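グリッパーづくりの小さなコツ帖　―工房の机と画面のあいだで―

工作室の道具棚の片づけ方や接着剤のはがし方などを書きためてきたこのコツ帖ですが、今回はロボットの手、つまりグリッパーまわりの話をまとめておきます。共同で作っているアーム「Droston」の手先がようやく形になってきて、質問をいただくことも増えました。同じことを何度も立ち話でお伝えするより、お茶でも飲みながら読んでもらえるページがあったほうがいいですよね。例によって話があちこちに飛びますが、気になるところだけ拾い読みしてください。

○ まず画面の中の部屋を用意する

Drostonでは、部品を切り出す前にシミュレーションの中に部屋をひとつ作って、そこで手先を動かしてみることにしています。最初は私も面倒くさくて、「そんなの現物を動かしたほうが早いでしょう」と思っていたんです。ところが現物のほうは、指の付け根を3ミリ直すだけで半日がつぶれます。樹脂を削って、ねじを切り直して、また組んで、さあ動かそうと思ったらもう閉室の時間。画面の中なら数字を打ちかえてお湯を沸かしているあいだに終わってしまいます。

部屋を作るときのコツは、欲ばらないことです。家具や窓や観葉植物まで並べたくなる気持ちはとてもよくわかります（私は最初の晩、棚の取っ手ばかり作っていました）。でも手先の確認に要るのは、壁と床と、つかむもの、それから向きを知るための目印がひとつあればたいてい足ります。残りは後からいくらでも足せますから、まずはがらんとした部屋で始めてください。

壁と床は、思いきって違う色にしておくのがおすすめです。うちの部屋は深いえんじ色の壁と灰色の壁、それに黒に近い緑の床という、住むにはちょっと勇気のいる取り合わせです。でも手先の視点は傾いたりひっくり返ったりするので、全部が白い部屋だと、自分がどっちを向いているのかまるでわからなくなります。色が違えば、画面の端にちらっと見えただけで「ああ、あっちの壁か」と見当がつきます。

○ 目印には絵を一枚

向きの目印として一番重宝しているのが、壁に掛けた絵です。四角い印や番号札でもいいのですが、絵だと上下がすぐわかるし、何より長い時間にらめっこしていても気持ちがくさくさしません。選ぶなら、色の帯がはっきりしているもの、それから左右で様子の違うものを。どこをとっても同じような模様だと、画面の上のほうに切れて見えたときに、絵のどのあたりを見ているのか判断できなくなります。額縁は細くても濃い色のものをつけておくと、壁との境目がきれいに出ます。 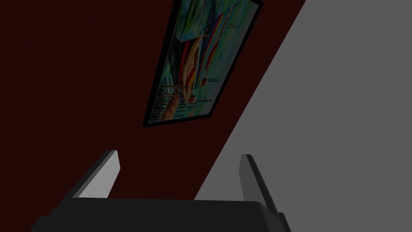
最終更新日：2023年6月14日

手先が大きく傾くと、壁の絵もこんなふうにぐっと斜めになります。赤や黄色の帯のおかげで、うす暗い部屋でもまずここに目がいきますよね。慣れないうちは、手先をどう動かしたらこの傾きになるのか、頭の中でなかなかつながりません。そんなときは、机の上で自分の手を指二本の「つまむ形」にして、首もいっしょに傾けてみてください。はたから見るとかなり妙な格好ですが、これが一番早いんです。Océane Friesenさんは割り箸を輪ゴムで留めたものを手に持ってやっています。

それと、視点を傾けた状態の画面は、保存しておくと後で助かります。角度の数字だけ控えておいても、あとから見てどんな景色だったか思い出せません。私は数字と画面をひと組にして、ノートに貼ってしまいます。古いやり方ですが、粉だらけの手で端末をさわらずにすむので、工作室ではこちらのほうが気楽です。

○ 指は内側を明るく

次は指の色の話です。グリッパーの本体は黒っぽい色で作る方が多いと思います。汚れが目立たないし、なんとなく立派に見えますしね。うちもそうです。ただ、指まで全部まっ黒にしてしまうと、暗い背景の前に来たときに、指がどこで終わっているのか見えなくなってしまいます。

そこで、つかむ側の面だけ明るい灰色にしておきます。外側の縁は暗いままで構いません。明るい面と暗い縁が並ぶと、指の傾きがひと目でわかるんです。これは画面の中の話だけではなくて、現物でもそのまま使えるコツで、灰色のつや消しの布テープを内側に貼るだけでずいぶん見やすくなります。白は明るすぎて、作業灯の下では光ってしまいますから、一段落とした灰色をぜひお試しください。

テープを貼るときは、指先の斜めの切り口に沿って少しだけ余らせて、あとから刃を寝かせて切り落とします。先にぴったりの形に切ってから貼ろうとすると、まず間違いなくずれます。私は三回ずらしました。貼る前には指の面を消毒用のアルコールで拭いて、よく乾かしておいてくださいね。手の脂が残っていると、貼った日はよくても、しばらくして端からめくれてきます。

○ 開ききった位置を最初に決める

組み立てたらすぐ何かをつかませたくなるものですが、そこをぐっとこらえて、まずは「開ききった位置」を決めてしまいましょう。何も持たない状態で指をいっぱいに開いて、そこを出発点として記録しておくんです。

閉じた位置を出発点にする方もいらっしゃるのですが、閉じた側は指の面に貼ったテープの厚みや、間にはさまった切り粉で変わってしまいます。開いた側なら邪魔をするものがありません。止め具にこつんと当たる手前、ほんのわずか余裕を残したところを出発点にすると、モーターに余計な力がかからず長持ちします。

画面の中でも順番は同じです。部屋の隅、壁と壁と床が出会うところに手先を向けて、指を開いたまま眺めてみます。隅には線が何本も集まっているので、画面が歪んでいればすぐ気がつきますし、左右の指の見え方の違いもよくわかります。

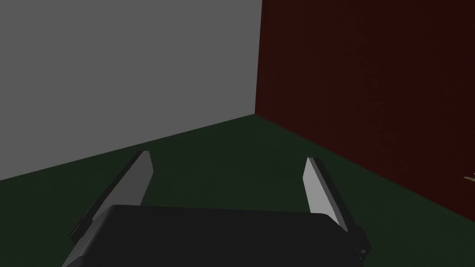 部屋の隅に向けて、指を開いたところ。手には何も持っていません。

左右の指先の高さが画面の上で少し違って見えても、あわてて部品を削らないでください。視点がまん中からほんの少しずれているだけで、見た目の高さは変わります。私はこれに気づかずに、ちゃんとできていた指を一本だめにしました（その指は今、工作室の引き出しでペン立ての仕切りになっています）。疑わしいときは、まず視点の位置を確かめて、それから指の寸法を測って、最後に取り付けの面を見る、という順番にすると、取り返しのつかない失敗がぐっと減ります。

もうひとつ、右の端のほうに薄い茶色のものがちょっとだけのぞいていますね。こういう「端っこにちょっとだけ」は、つい見過ごしてしまうものなんですが、手先を横に振るときに一番ぶつけやすいのが、この手のものです。動かす前に、画面の四辺をぐるりと目でなぞるくせをつけておくと安心です。現物の机でも同じで、ニッパーや定規は視界のまん中に置いてあるうちは誰もぶつけません。危ないのは、机の角から半分はみ出しているものです。

○ ねじと金具のこと

本体の角に細かい金具が集まる作りにすると、見た目はすっきりするのですが、あとから締め直すときに工具が入らなくて泣くことになります。設計の段階で、六角レンチの絵を実寸で描いて、図面の上に重ねてみてください。紙を切り抜いたものでも十分です。レンチが回る分の余地まで含めて描くのが肝心で、まっすぐ差し込めるだけでは足りません。

ねじの長さは、できればひとつかふたつにそろえておきましょう。Drostonの手先は、途中から16ミリのねじに統一しました。それまでは場所ごとに長さがばらばらで、分解するたびに「これはどこの子だったかしら」と並べて首をひねっていたんです。そろえるために厚みの足りないところには座金をはさみましたが、手間をかけただけのことはあったと思っています。

ねじを買うときは、袋に書いてある長さが頭を含むのか含まないのかも見ておいてくださいね。皿ねじとなべねじで数え方が違うので、図面どおりに買ったはずなのに先が飛び出す、ということが起こります。うちではBuchananの店先で買うことが多いのですが、ばら売りの引き出しはときどき隣の寸法が混ざっています。レジに行く前に手のひらでそろえてみるだけで、二度足を踏まずにすみます。

ゆるみ止めの液は、いちばん弱いものを、ほんの少しだけ。たっぷりつけたくなりますが、樹脂の部品にたれると白く曇ったり、ひびのもとになったりします。爪楊枝の先にとって、ねじ山にちょんと置くぐらいでちょうどいいんです。

○ 線の逃がし方

配線は、手首のところでいったんゆるい輪を作ってから本体に入れてください。まっすぐ張ってしまうと、手先をひねったときに付け根のはんだに力がかかります。うちのケーブルは手首から先を300ミリと決めていて、輪の分もここに含めています。長すぎると今度は指の前に垂れてきて、つかむたびに線までいっしょにつかんでしまうんですよね。

留めるのには結束バンドよりも、面ファスナーの細い帯が向いています。何度でもやり直せますし、締めすぎて被覆を傷めることもありません。どうしても結束バンドを使うなら、切り口を必ず平らに切りそろえてください。斜めに切り残した端は本当によく切れます。袖口をひっかけて穴をあけた人を、私はひとりならず知っています（自分も含めて、です）。

○ つかむ練習は棒から

さて、お待ちかねの「つかむ」話です。初めてつかませるものとしては、細長い丸棒をおすすめします。積み木や箱は角が指に引っかかってしまって、しっかりつかめているのか、たまたま引っかかっているだけなのか区別がつきにくいんです。丸棒だと、指の面が平行になっていないときに棒のほうが傾いたり回ったりして、正直に教えてくれます。

棒の色は、床とも壁とも違うものにします。光の当たる側と影になる側の差が出る色だと、丸みがわかるのでなおよいです。ここでも、まっ白とまっ黒は避けてください。現物の練習では、ホームセンターの木の丸棒に水性の塗料を塗ったもので十分です。塗ったあとは立てて乾かさないと、片側に塗料が寄って太さが変わってしまいます。私は空き瓶に洗濯ばさみで吊るして乾かしています。

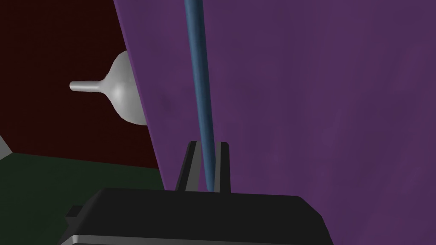
Besar共同工房　自動化クラブ

青い棒が指のあいだを通っているのがわかるでしょうか。棒はほんの少し傾いて見えます。こういうとき、棒が傾いているのか、手先が傾いているのか、視点が傾いているのか、ぱっと見ただけでは決められません。そこで、背景の線と見比べます。壁と床の境目がどう走っているかを見て、それから棒を見る。この順番を守るだけで、ずいぶん落ち着いて判断できるようになります。

うしろの大きな紫の面のように、広い面が視界の大半を占めると、奥行きの感覚があやしくなるのも覚えておいてください。近くにあるのか遠くにあるのか、まだらの模様だけを頼りにしていると、けっこう間違えます。白いじょうごのような形のものは、紫の面のへりに半分隠れていますから、少なくともこれは面より向こうにあるとわかります。どちらがどちらを隠しているか。これが奥行きを読む一番たしかな手がかりで、距離を測る道具がなくても、だいたいの前後関係はつかめてしまいます。

それから、この向きだと指は黒っぽくて、さっきの明るい内側がほとんど見えませんね。左の指の上のほうに、細く灰色がのぞく程度です。見る方向によって、せっかくの色分けが効かないことがあるんです。うちでは次の直しで、指の背にも細い線を一本入れてみようかと相談しているところです。色はまだもめています。私は黄色がいいと言っているのですが、Océaneさんは断然だいだい色なんだそうで。

○ 力加減は弱いほうから

つかむ力は、必ず弱いほうから上げていきます。強いほうから下げていくと、その途中で棒に傷がついたり、指の付け根に無理がかかったりします。弱すぎて落とすぶんには、下にタオルを敷いておけば何も困りません。うちでは古いバスタオルを四つ折りにして敷いています。毛足の長いタオルだと落ちた小物が埋もれてしまうので、使い古してぺたんこになったものが具合がいいですよ。

力の設定を記録するときは、数字だけでなく、そのとき指に貼っていたテープの種類も書いておいてください。うちの設定値は、灰色の布テープのときに83でした。これは私たちのモーターと基板での目盛りの値なので、よそのものにはそのままあてはまりません。同じ目盛りでもテープを貼りかえたとたんに滑る、ということはよくあって、そのときに「前はなんで大丈夫だったのかしら」とならないための覚え書きです。

棒をつかんだまま、しばらくじっとさせてみるのも大事です。つかんだ瞬間はよくても、時間がたつうちにじわじわ下がってくることがあります。棒の上端の近くに鉛筆で印をつけておいて、指の位置と見比べると下がり具合がわかります。待つあいだは、手を出さず、のぞきこまず。顔を近づけるのは電源を落としてからにしてください。

○ 電源と止めボタン

共同の工作室で動かすなら、止めボタンは自分の手元に置くだけでなく、隣の人にも場所を知らせておきましょう。ボタンの線は、机の裏をくぐらせずに天板の上を通して、色つきの養生テープで押さえます。見た目はよくありませんが、どこからどこへつながっているかが誰にでもわかるのは、何よりありがたいことです。

うちの机の電源は9ボルトと書いた札を差し込み口にぶら下げてあります。似たような丸い端子が何種類も転がっている部屋ですから、違う電源をうっかり差してしまう事故がこわいんです。札は荷札で十分。針金の部分だけは外して、ひもにつけかえてくださいね。端子のそばに針金があるのは、どう考えてもよろしくありません。

動かす前に必ず声に出して「動かします」と言うこと。ひとりのときもです。最初は気恥ずかしいのですが、言おうとした拍子に「あ、レンチを置きっぱなし」と気づくことがあるんですよ。

○ 画面から机へ移すとき

画面の中でうまくいった動きを現物に移すときは、速さをうんと落としてください。画面の部屋は床がまっ平らで、ほこりも切り粉もありません。ねじもゆるみません。そのつもりで現物を動かすと、だいたい最初の曲がり角でどこかに当たります。

おすすめは、現物の机にも画面と同じような色分けをしてしまうことです。色画用紙を壁がわりに立てて、床には濃い緑のフェルトを敷きます。Cukbergの工作室では、えんじ色の画用紙を段ボールに貼ったものを背板にしました。画面と机を並べて見くらべられるので、「画面ではここで灰色が見えるはずなのに、見えない」というふうに、ずれがすぐ言葉になります。段ボールは折り目を横向きに使うと反りやすいので、目が縦になるように切るといいですよ。

フェルトの端は両面テープで机に留めておきます。めくれた端に手先が引っかかると、フェルトごと全部ずるずると引きずっていって、上に置いたものがみんな倒れてしまいますから。両面テープは机の角から指一本ぶん内側に貼ると、あとではがすときに爪がかかって楽です。

○ 片づけ

終わったら指を開いて、出発点に戻してから電源を切ります。つかんだまま切ってしまうと、次に入れたときにどう動くか予想がつきません。テープの面についた粉は、粘着を弱めた養生テープでぺたぺたと取ってください。濡れ布巾だとテープの端から水がしみこみます。

指の付け根の油さしは、毎年三月の大掃除のときにまとめてやっています。樹脂に使える油かどうか、瓶の裏の字をよく読んでからにしてくださいね。字が小さくて読めない方は、道具棚の上段に拡大鏡があります。使ったら戻しておいてください、あれは見当たらなくなるとみんなが困るのです。

黄色かだいだい色か、指の背の線の色にご意見のある方は、机のそばのノートに書いておいてもらえるとうれしいです。塗料はどちらも少しずつ残っているので、端材で試し塗りもできますよ。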